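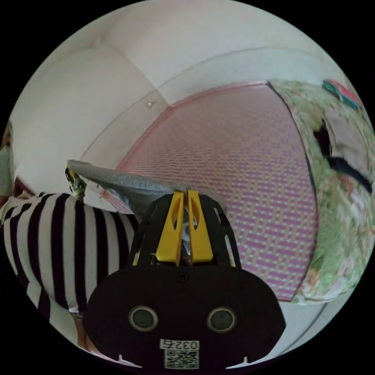 Games > Adventure > News

MacLeod gets a patch, and I finally have my saves back

Posted February 2025 by Tyson MacPherson

If you've been stuck in the harbor chapter of MacLeod like I have, good news: Pavico put out a patch last night and it fixes the locked ferry office. The clerk will now take the forged ticket even if you talked to the widow first. I'd saved over my only good slot, so I was pretty happy to load up and walk right in!

The rest of the notes are smaller. You get 300 save slots (up from a stingy 20-something), the hotspot key works in the archive rooms, and the subtitles no longer drift during the long phone call in chapter 2. My notebook pages came back too — I'd figured those were gone for good.

Pavico also says the second case, Brornik, is coming in April. It picks up with Inspector Fanon on the night train, and you can carry over your choices from the first one. No word on price yet. I'm hoping they keep the same guy doing Fanon's voice, because he was the best thing in it.

The download is small and old saves load fine, at least mine did.

Filed under: Point-and-click, Patches, Detective games

Print this story | E-mail this story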